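Gamage Community Clothes Exchange
Progress report to the Lerard Fund, second half-year
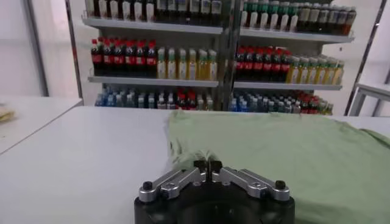
When I last wrote to you in March we were still waiting on the lease for the Povano Street shop, and I am very glad to say that it came through a fortnight later, on the terms we had hoped for. The rent is a little higher than in the budget you approved, but the landlord has agreed to see to the guttering himself, so we come out more or less even.

Since then the exchange has taken in 2,303 garments and passed on 2,091 of them. Most of the remainder is winter coats, which we are holding back for October — they always go in a rush once the mornings turn. Children's school things are still what families ask for most, and we never have enough trousers in the middle sizes.

The mending evenings have grown faster than I dared put in the plan. We now have 63 people on the list, and 28 of them had never threaded a needle before they joined us! The Tuesday group has moved on to zips, with a good deal of groaning, and would dearly like a second overlocker.

One thing has not gone so well. The collection point at Mulico closed in its third week, as the bin kept filling with bedding we can't use, and I think we were too hasty in setting it up without a proper sign. I would like to try again in the autumn, with your agreement, and have moved the unspent £340 into the transport line for the time being.

The accounts are attached, and I'd be happy to go through them by telephone.

Wim Van Wijk
Sun 16 June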